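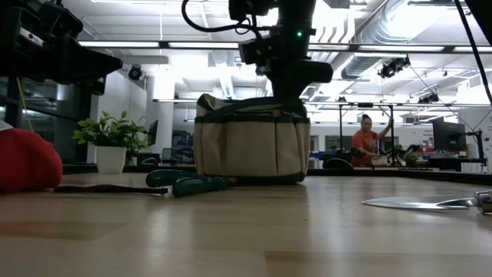 Foro Urnura › Percepción y planificación › Agarre

El planificador rechaza todos los agarres cerca del borde de una bolsa de lona

Publicado por Yatziri Gallegos
Etiquetas: octomap, colisiones, filtrado de nube, objetos deformables

Trabajo en una tarea de guardar herramientas de mano en una bolsa de lona abierta por arriba, colocada sobre una mesa de madera semibrillante. El brazo baja en vertical sobre la bolsa, suelta la herramienta y se retira. La percepción corre en Senlow y la planificación en Marwat, con el mapa de ocupación entre ambos. La cámara de profundidad es fija y está calibrada respecto a la base.

El problema aparece en el último tramo. La pose previa, con la muñeca encima de la boca de la bolsa, se planifica sin dificultad. El descenso cartesiano falla casi siempre con este mensaje:

cartesian_descent: path fraction 0.31 < 0.95
contact: wrist_link – <octomap>

He revisado lo siguiente:

– La calibración extrínseca. El error de reproyección es inferior a un píxel y un cubo de prueba sale donde debe.
– La máscara del propio robot. Con el brazo quieto no quedan vóxeles sobre los eslabones.
– La geometría de la muñeca. La malla de colisión es la convexa simplificada, un poco mayor que la real.

Si vuelco el mapa en el momento del fallo, veo 452 vóxeles ocupados dentro del volumen que debería ser el hueco de la bolsa. Con la bolsa retirada y la misma pose, cero. También aparece un grupo de vóxeles por debajo del plano de la mesa, que no entiendo pero que en principio no estorba.

La configuración relevante:

octomap_resolution: 0.006
max_range: 1.8
padding_scale: 1.1
padding_offset: 0.02
filter_speckles: false
clear_on_goal: false

Puedo desactivar las colisiones entre la muñeca y el mapa, y entonces la trayectoria se ejecuta, pero el brazo ya se ha apoyado una vez en el ribete de la bolsa y no quiero dejarlo así. ¿Hay alguna forma razonable de permitir el contacto solo en la boca, o el error está antes, en el mapa?

Edmund Wieczorek

Son dos fallos distintos y conviene separarlos.

El primero es el mapa. Tienes clear_on_goal en false, de modo que la ocupación se acumula entre ciclos. Un vóxel solo se libera cuando un rayo lo atraviesa y termina más lejos. El interior de la bolsa lo tapa la propia muñeca durante el descenso, y el borde lo tapa antes, según el ángulo de la cámara. Todo lo que se marcó ahí en algún momento (la herramienta del ciclo anterior, ruido de la lona, la mano de alguien) se queda marcado. Los rayos que lo borrarían nunca llegan.

Comprobación rápida: vacía el mapa con el brazo en la posición de reposo, espera dos fotogramas completos y congela la actualización antes de iniciar la aproximación. En Senlow la secuencia es:

map.clear()
map.wait_for_updates(2)
map.freeze()
plan = planner.descend(target, step=0.002)
map.unfreeze()

Si los vóxeles del hueco desaparecen, era eso. Si queda una parte, es ruido en el borde: activa filter_speckles.

El segundo es el margen. Un padding_offset de dos centímetros por eslabón es mucho para entrar en una abertura estrecha. Ese parámetro se aplica al filtro que elimina el robot de la nube, y en tu versión Marwat lo reutiliza para la comprobación de colisiones. No debería, pero es así hasta la rama de junio. Separa los valores:

self_filter/padding_offset: 0.02
collision/padding_offset: 0.004

El margen del filtro puede seguir siendo generoso. El de colisión tiene que ser del orden del error de seguimiento del brazo, que imagino que has medido.

Sobre permitir el contacto: no desactives el par muñeca–mapa completo. Define una caja con la posición estimada de la boca, borra los vóxeles de su interior y añade el cuerpo de la bolsa como objeto de colisión aparte, un cilindro hueco hecho con primitivas. El mapa de ocupación no sabe qué es una bolsa y la lona se deforma, así que la superficie medida cambia en cada ciclo. El cilindro da un resultado repetible. La pose la puedes sacar del ribete: si contrasta con la tela, un ajuste de elipse sobre la máscara de color suele bastar.

Archie McIver

A mí me pasaba algo parecido y lo arreglé subiendo la resolución a 0.02. Los vóxeles son más grandes y hay menos, y planifica más rápido. Prueba eso primero, es un solo parámetro.

 Edmund Wieczorek: Con vóxeles de dos centímetros el borde de la bolsa ocupa más espacio, no menos. Lo que ganas es velocidad. Si la abertura es amplia puede funcionar, en este caso la cierra.

 Archie McIver: Mi contenedor era una caja de medio metro, es verdad.

Miłosz Kwiatkowski

De acuerdo con lo de Edmund. Añado lo que falta sobre los vóxeles bajo la mesa, que sí pueden estorbar.

Son reflejos. Una superficie barnizada devuelve la imagen especular de lo que tiene encima, y si el sensor es de estéreo activo empareja esa imagen reflejada y la coloca a una profundidad mayor que la del plano. El resultado es una copia débil del objeto bajo el tablero. Las luminarias del techo producen otro efecto, huecos sin profundidad en las franjas saturadas. Las piezas de metal pulido, como una paleta, dan los dos a la vez y además pierden el contorno según la orientación.

El daño indirecto es este: un rayo que termina por debajo de la mesa atraviesa el plano y marca como libres los vóxeles que encuentra en su camino, incluidos los del tablero y los de cualquier objeto plano apoyado en él. Si el planificador baja luego a coger algo fino, cree que tiene espacio que no tiene.

Lo que hago yo:

1. Ajustar el plano una vez al arrancar, con la mesa despejada, y guardarlo. No reestimarlo en cada ciclo.
2. Descartar todos los puntos con altura menor que –5 mm respecto al plano antes de insertarlos en el mapa. El orden importa: si se filtra después, el rayo ya ha borrado lo que no debía.
3. Añadir la mesa como caja de colisión fija y dejar de depender del mapa para ella.
4. Limitar la nube a un volumen de trabajo. Si detrás hay puestos con gente, monitores y plantas, todo eso entra hasta max_range y solo consume tiempo de inserción.

En nuestro banco, el recorte del punto 4 dejó la inserción en 6 ms por fotograma. El filtro es un nodo suelto de Grideo, plane_crop, y se intercala sin tocar Senlow.

Un detalle más. Los cables sueltos del brazo no están en el modelo, por lo que la máscara propia no los elimina. Un bucle de cable grueso junto a los eslabones superiores entra en la nube como obstáculo y se mueve con el robot, dejando rastro. Se resuelve con una cápsula de filtrado unida al eslabón correspondiente, solo para la máscara.

Yatziri Gallegos

Probado por partes, en este orden.

Vaciar y congelar el mapa: de 452 vóxeles en el hueco a 168. El descenso llegaba a una fracción de 0.74.

Separar los márgenes: 0.97. Ya pasa el umbral, aunque con algún fallo si la bolsa está girada.

El recorte por plano eliminó por completo el grupo de debajo de la mesa. De los 168 restantes, la mayoría eran del cable, como decía Miłosz. Con la cápsula en el segundo eslabón desaparecieron.

El cilindro hueco está a medias. El ajuste de elipse funciona mientras el ribete se vea entero, pero con la muñeca encima queda tapado en parte, así que tomo la pose desde reposo y la mantengo durante el ciclo. Queda pendiente el caso en que la bolsa se desplaza al soltar una herramienta pesada.

Marco la respuesta de Edmund como aceptada.

 Renata Sowa: Para el desplazamiento, compara el centro de la elipse antes y después de soltar y replanifica si supera un umbral. Ocho milímetros nos va bien con una lona parecida. Y sube la configuración final completa, que la clave collision/padding_offset no está en la documentación.

 Yatziri Gallegos: La subo cuando cierre lo del cilindro.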